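Home & Laundry Help
Ask the community
Sort by: oldest

Does folding on the bed really keep knits from creasing?
Posted by Tegan Kerslake in Clothes Care, 444 views

My sister swears I should stop folding on my knees in front of the dresser and do everything flat on the bed. I tried it in April and my striped tops still came out with a line down the front. Is this a real thing or one of those tips people pass along? I've got a Brarmont dresser with shallow drawers, if that matters.

Fidel Valdebenito
Bed is best. Always has been. Smooth it with your hands and you're done.

Shoaib Siddiqui
I doubt the bed does much. A mattress gives under your hands, so you can't press a fold as flat as you could on a table. What it has is room. I'd look at how many times you fold the thing. Sleeves in, then 2 folds, and stop there. People go smaller to fit more in the drawer and then blame the fabric. 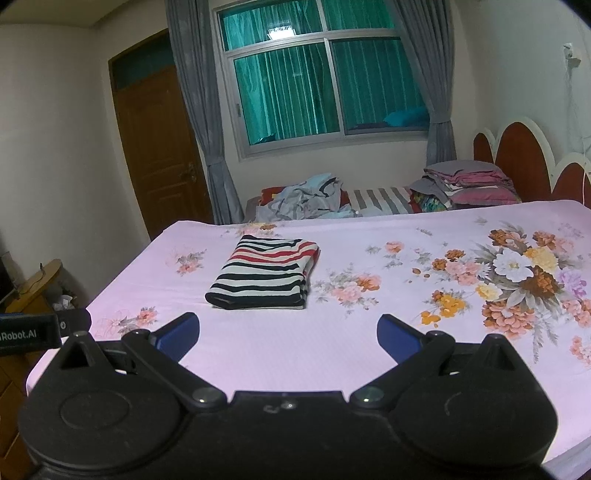
Stripes are handy because you can see right away if you've gone crooked. Wavy ones less so, I go by the hem with those. As for the line down the front, are you folding in half lengthwise first? Try folding the sides to the back. And I wouldn't buy a folding board for it. I paid for a Skerkance one and use it maybe 2 times a year.

Tegan Kerslake
Yes, lengthwise first. I'll try the sides, though I'm not expecting much.

Mark as helpful (75)
Report this page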